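Ticket: Packing line 3, arm stops short of tall items
Opened: 2018-09-07
Site: Hitura toy and hobby returns
Cell: Sono
Priority: Medium
Status: Closed, with one follow-up open

Reported problem

The Sono cell stops with a "path blocked" message when it is asked to pick a model rocket. It handles small figures and boxed sets without trouble. The stop clears when the operator presses resume, but it comes back on the next rocket. On the morning shift the operator pressed resume 17 times and then began moving rockets to the hand bench.

Effect on staff

Since March the returns desk has had one person per line where it used to have two. The second person now works at inspection. When the cell stops, the line operator has to leave the label printer, walk to the panel, read the message, look into the cell and press resume. Labels back up while this happens. Inspection then sends someone over to help, so a stop on line 3 slows both places.

The operator also reports that the horn is the same for a blocked path as for an open guard door. From the label printer you can't tell which one it is.

First checks (maintenance)

Guard doors closed, latches good. Air pressure normal. No error history on the arm itself. Gripper pads changed last week, no wear. Restarted the cell controller. Fault came back on the first rocket.

Checked the item list. The rockets are entered under the "tall, upright" class, which came in with the Palow update. Small figures are under "short, any position."

Ran 92 picks from the short class. No stops.
Ran 74 picks from the tall class. Stopped on over half of them.

Note from operator

It doesn't do it every time. It seems worse when there is a figure on the table at the same time as the rocket. If I put the rocket out alone it mostly goes. I don't want to be the one deciding what goes on the table though, the whole idea was that I would not have to sort them first.

Second checks (controls)

Loaded the cell layout into the Vávra simulator and set it up with a toy figure and a rocket on a white surface. The same stop shows up there, so this is not a wiring or sensor fault on the floor. We were able to do the rest of the testing without holding up line 3. 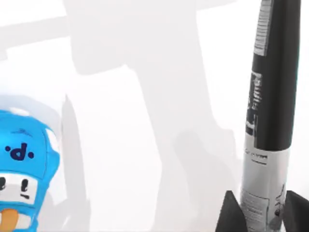 Simulator view, toy figure at left and rocket at right, with the arm's shadow between them.

Looked at what the path planner was treating as an obstacle. With a figure and a rocket both out, it marked a blocked area on the open surface between them. Nothing had been placed in that area. The blocked area moved when the arm moved. Turned shadows off in the simulator and ran the same picks again with no stops. Turned them back on and the stops returned.

Cause

The Palow update lowered the contrast setting for the tall class so that thin parts such as fins would be picked up. At the lower setting, soft shadows on a white table are also read as objects. With one item out, the planner has enough room to go around the false object. With two items out it often does not, and it stops.

Fix applied

1. Contrast setting for the tall class put back to the value used before the update.
2. Fin detection moved to a separate check that looks only at the lower part of the item.
3. Operator notes at the panel updated. The line about clearing the table by hand before a tall pick has been removed.

Tested in the simulator first, then on the floor during the break between shifts. Ran the tall class again with figures on the table. No stops in the floor test.

Operator follow-up

Ran a full shift. Had one stop, and that one was a real one, a box flap had come up. I got through the labels without leaving the printer except for that. Rockets are back off the hand bench.

Can somebody please still look at the horn. I asked about it when the cell went in. If it is a door I need to go right away and if it is a blocked path I can finish the label I'm on.

Reply from controls

The horn can be split. A blocked path will get a short double tone and an amber light on the label printer side. The door alarm stays as it is. Needs a part for the light. Moved to its own ticket so this one can be closed.

Reply from shift lead

Please add the line operators to the notice list for future updates. They were told about the Palow update after it was already in, and the first they knew of the new tall class was the stops. I would also like them to have a half hour with any new item class before it goes live on a shift.

Reply from controls

Added. Notices will go to the line operators and to inspection before the install date. Trial time has to be agreed with planning and is on the list for the next update.

Resolution: Setting corrected, tested in simulator and on line 3.
Follow-up open: Separate tone and light for blocked path.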